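Home | Workshop | Kitchen | Storage | Tool care | Archive

Last updated 16 December 2021

Setting up a bench for a robot arm demonstration: tips from the Tustdale open day

The Kostora workshop in Tustdale opened its doors for an afternoon and ran a two-arm robot at a table for anyone who wanted to watch. Most of what follows applies to an ordinary bench at home as well. The notes were taken on the day and checked afterward with Teodor Ekström, who set up the tables.

Tables

Two light-topped tables were pushed together, long edge to long edge. A pale, matte top is the better choice. Gloss throws back the ceiling lights, and the cameras then lose small items. The same is true of eyes: small screws are easier to find on a dull surface.

Check the height on both sides of the seam with a straightedge. A step of 6 mm is enough to catch a box being slid across. Shim the low table under its feet. Folded card is fine for one afternoon, but it compresses, so use hard plastic wedges for anything permanent.

Lock casters before leveling. If the tables creep apart during use, put a clamp under each end of the joint.

What to put out

Keep the number of items low and mix the types. A soft item, a hard round item, a flat item and a box will show most of what a gripper does well or badly. Cloth is the hardest of these to pick up cleanly. Pinch a fold near the middle; flat corners slip.

Leave a hand's width between items. Arms with wide fingers need clearance on both sides of the thing being picked up, and so do people in work gloves.
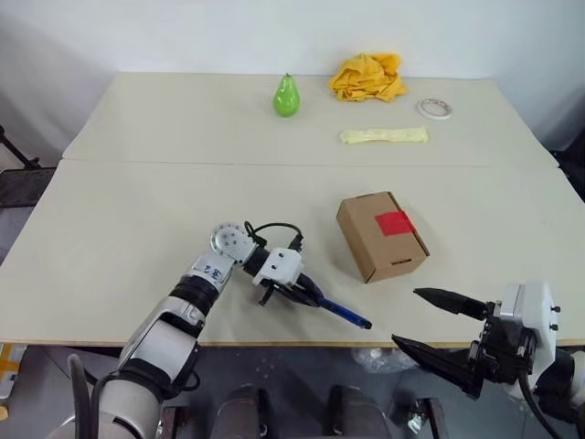
Pen in the left gripper, right gripper open. Taped box on the front table, smaller items on the rear one.

Pens and other thin items

Grip a pen across the barrel and well back from the tip. If it rotates in the fingers, the contact area is too small. A wrap of masking tape on the barrel adds friction and peels off later. Vaněk sells a rubber sleeve for the same purpose at 49 crowns, but the tape held as well in the workshop's own tests.

The same trick works on a slick screwdriver handle or a thin paintbrush.

Boxes

Use small cardboard boxes with a closed top. Run one strip of colored tape over the lid and down the front. The strip holds the lid shut and marks which way the box faces, which saves turning it around to check. On a storage shelf, use a different color for each type of contents.

Weigh the box after filling it. The light grippers at Tustdale were set for a limit of 253 g. Anything heavier goes on a separate table for hand work.

Cables

Leave slack at every joint. A cable that is tight at full reach will fail at the connector first. Move the arm slowly through its whole range before tying anything down, then tie at the middle of each segment and leave the joints free. Hidero hook-and-loop ties were used here in place of zip ties, as they can be opened and reset without cutters.

The same rule applies to a swing-arm lamp or a magnifier on a bracket.

Labels

Write on a label and stick the label to the housing - do not write on the housing itself. Marker comes off painted metal with alcohol, but it stains most plastics. A short mark is enough if the key is pinned up nearby.

Visitors

Mark a line on the floor at full arm reach plus a margin. Tustdale allowed 11 inches of margin and plans to double it for the January session, as people lean in to look. Keep the stop button on the operator's side of the table and test it before each group comes in.

Cleaning up

Wipe the tops with a damp cloth and dry them at once, seam included. Dust packs into the joint and lifts one table over time. Separate the tables once a month and brush both edges.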